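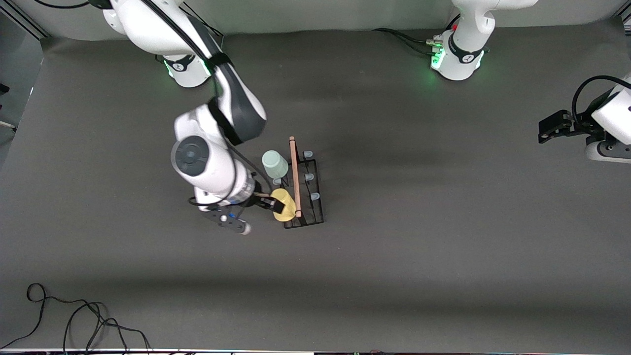
Speaker notes – Night buses in Plastham
Reading time: 2 minutes

Slide 1. Good morning, and thank you for the invitation. I will speak slowly, please stop me if something is not clear.

Slide 2. Plastham had 14 night stops until June. The last bus to Stoder left at 11:30 p.m. People who finish work at midnight had to walk or pay for a taxi. Ask the room: who has waited at the Stoder stop in winter?

Slide 3. Our survey. We received more than 200 answers, mostly on paper. The most frequent wish was a bus after midnight. The second was a light at the stop – I did not expect this. Pause here.

Slide 4. The new timetable. One bus leaves every 70 minutes, with 18 stops. The driver waits two minutes at the hospital. Do not read the whole table, show only the last column.

Slide 5. What is still difficult. The road behind the market is narrow and the bus must turn twice. We have asked the town for a different route, and we are waiting for the answer.

Questions. If they ask about ticket prices, go back to slide 4.

Related
Cycling to Stoder station
Shelters and benches: a short guide
Reading a bus timetable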